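Fixing dropped cloth episodes on hand-held grippers

Posted by Itziar Echevarría, Monday, July 31, 2023

If your folding recordings are being rejected because the gripper width jumps to zero part way through, the fault is most likely in how the tool sees its finger markers. We lost 53 episodes to it in April before Vinzenz Lanz tracked it down. The steps below apply to the Etier gripper with the Skostari logger, but they should suit most hand-held tools that carry printed markers.

What the fault looks like

The operator notices nothing. The fingers close, the cloth comes up and the episode saves as normal. On playback, the width trace drops to zero and stays there until the cloth is put down. A robot trained on that data closes its jaws hard at the wrong moment, and on our test arm at Strachan that was enough to strip a finger pad.

Step 1. Check the pads

Close the gripper on a single layer of cloth and look at both pads from above. They should lean in evenly. If one has slipped on its mount, loosen the screw, reseat the pad and tighten it by hand.

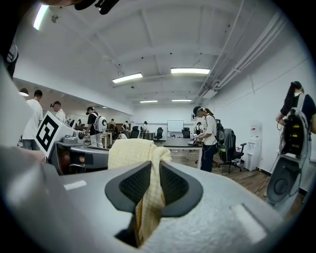
Checked cloth pinched between the two mesh finger pads.

Step 2. Check for cloth over the markers

Thin cloth is the worst for this. A fold that billows over the fingers can cover part of a marker, and the logger needs the whole square, including its border. Pick up the cloth near a corner and let the rest hang. If you need a bigger handful, pause until the folds settle before you move off.

Step 3. Clean the marker faces

Wipe each face with a dry cloth. Don't use alcohol, as it lifts the ink. Replace any marker with a scuffed corner, then print its number in the log book.

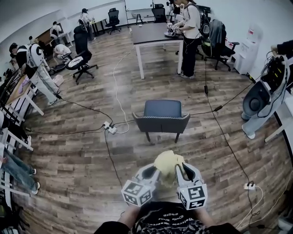
Step 4. Change the logger setting

Open the Skostari settings and find "hold on loss". The default is off, so a missing marker gets written as zero. Turn it on and set the limit to 100 frames. Past that limit the episode is flagged for review - it won't be thrown out.

Step 5. Record a test

Record 2 short episodes, one with cloth and one with the jaws empty. Open and close fully at the start of each. Compare the traces. If the empty one is clean and the cloth one still drops out, go back to step 2. If both drop out, the camera needs recalibrating.

Old recordings

Don't delete them. Magdalini Kalogeropoulos has a repair script in the Dukau folder that fills short gaps. It can't fix an episode where the marker was lost for the whole grasp, so mark those as failed and record them again.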